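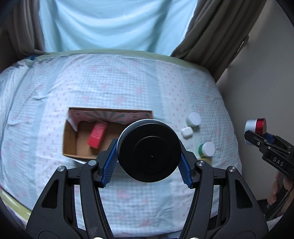
Changing the pads is the easy part, according to Rosário Vilela, and the part everyone wants to talk about. The pivots are where the hours go. She said so twice during a morning at the Ulton workshop in Uramness, where the company has put its hand-held grippers on a new maintenance schedule and would like its customers to believe the schedule is the reason its recordings have improved.

Ulton collects handling data for firms that train robots. Its staff work in pairs of grippers, one to a hand, in ordinary bedrooms and kitchens, picking up jars, cartons and lids and putting them down again. The tools have no motors of their own to wear out. They do have screws and soft pads, and until February these were looked at when somebody complained.

The new routine, called Csonka inside the company, has a gripper pulled from use after every 200 recordings. The pads come off and are wiped or replaced. Each pivot screw is marked with a paint pen, backed out, cleaned and brought up again until the arm swings without side play. The jaws are then closed empty, opened fully, and closed again while the software reads the two end positions. If the second closing doesn't match the first, the tool goes back on the bench.

Last comes the lid check. An operator picks up a thin round lid by its edges and holds it level. If it tips, one pad is meeting it before the other. Vilela likes the lid because it shows a fault early. A box or a jar, she said, will sit happily in a jaw that is badly off.

A full service takes 18 minutes when nothing is wrong. Ulton's February summary lists 124 services and says "most" tools passed at the first attempt. It doesn't say how many. Asked for the number, the company said it was still sorting out which failures counted, as some tools had been sent back for cable trouble and had nothing wrong at the jaw.

That is a fair point, and also a convenient one. The summary gives no figures for the period before Csonka, when there was no log to take them from. It says operators report fewer dropped objects. Operators in the same month were also given Evex pads, a softer ridged type, in place of the smooth ones they had been using. Anyone hoping to learn whether the schedule or the pads did the good will have to guess.

Inês Fonseca, who records with the grippers most days, leans toward the pads. "I noticed those the first morning," she said. "The screws, I couldn't tell you. I'd have to take your word for it." She does like having a spare set ready when hers are in for service. Before, a loose arm meant carrying on and making a note.

Those notes were not always read. Vilela found one gripper with a pivot screw backed out far enough to catch a fingernail under, and a note about it that had been sitting in the job folder since the start of the project. The recordings made in between have been kept. Ulton says they were checked by eye and that the play was too small to matter, which raises the question of why the new schedule treats the same amount of play as grounds for pulling a tool.

There is a second problem with tightening by feel. Too loose and the fingertips wander. Too tight and the arm drags, so the operator squeezes harder without knowing it, and the pads wear on their inner corners. Two people at the bench can set the same screw differently and both be content with it. A torque driver would settle the matter. One has been ordered, and in the meantime new bench staff are taught by handing them a gripper that Vilela has set herself.

She doesn't claim more for the routine than it can carry. It keeps the pair in step, she said, left hand against right, and that is worth having when one tool steadies a box and the other reaches into it. Whether it makes better data is for the people upstairs to show.

The people upstairs plan to show it by running Csonka on half the tools and leaving the others alone until they fail. The trial has no start date. Both groups will use Evex pads, so at least that much will be held steady. Ulton has already put the schedule in its sales material, where it is described as proven.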